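5.2 Premature release in the raised-box task
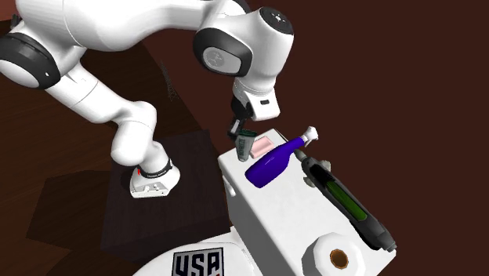 Figure 4. Simulated raised-box task, with the gripper fingers at the upper end of the green tube. The soap bar, blue bottle and black tool share the top of the box.

Of the 1,099 simulated episodes run with the Saltolby controller, 210 ended in a failure. We reviewed the logs of all of these and found that 40 shared one fault, which we call premature release. The gripper closes on the tube, the controller reports a stable grasp, and the fingers open again before the lift command is issued. The tube is then left standing or tips toward its neighbors.

The fault was traced to the grasp check. Saltolby declares a grasp stable when the contact force at both fingers stays above a threshold for 3 consecutive control steps. When the tube is held only near its upper end, a small tilt shifts the load to one finger. The force at the other finger drops below the threshold, and the recovery routine reads this as a missed grasp and opens the gripper. The routine does not test whether the object is still in contact.

Crowding on the box made the outcome worse. The Kokura planner keeps the fingers high to clear nearby objects, so low grasps on the tube were rarely proposed. In episodes where the tube stood alone, the same threshold caused no releases.

We changed the recovery routine so that it holds position while either finger reports contact, and reran the affected episodes from their stored seeds. Premature release did not recur. A few reruns failed later by slip during the lift, and these are counted under slip in Section 5.3. The change has not been tested on hardware, where force readings are noisier than in the simulator.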